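Floor tile

A floor tile is a thin, flat piece of hard material laid in rows to cover a floor. I've been writing this page for our little house-and-home encyclopedia on and off since June, and I keep finding more to put in, so bear with me!

History

People have been tiling floors for thousands of years, first with fired clay and cut stone. My own favourite is the old market hall at Brarncombe, which has 1,292 clay tiles in its entrance (there's a plaque by the door, I didn't kneel down and do it myself). A good few were swapped for new ones after a burst pipe, and you can spot them by the sharper corners.

Colour

Red and buff were the usual colours for a long time, simply from the clay. Grey took over in a lot of newer buildings, and I must say I've come round to it. It hides dust well, it goes with nearly any wall, and it looks much the same in the morning as it does under a lamp at night.
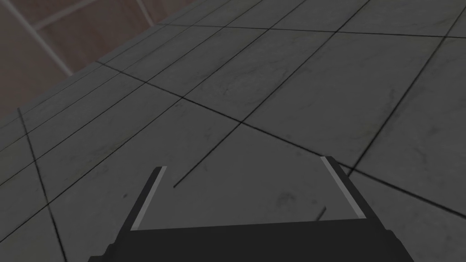 Laying

Most tilers start from the middle of the room and work outwards, so the cut pieces end up along the walls. Vivek Joshi, who tiled my kitchen in Trastside, does a dry run first - no glue at all, just tiles and spacers - and shuffles everything about until he likes it. He left a 2 mm gap between mine. Wider gaps suit rough handmade tiles, which are never quite the same size.

Grout

Grout is the paste that fills the gaps. Pale grout looks lovely for a month or so and then you're on your hands and knees with a toothbrush (ask me how I know). A mid-grey is far more forgiving.

See also: Mosaic, Quarry tile, Skirting board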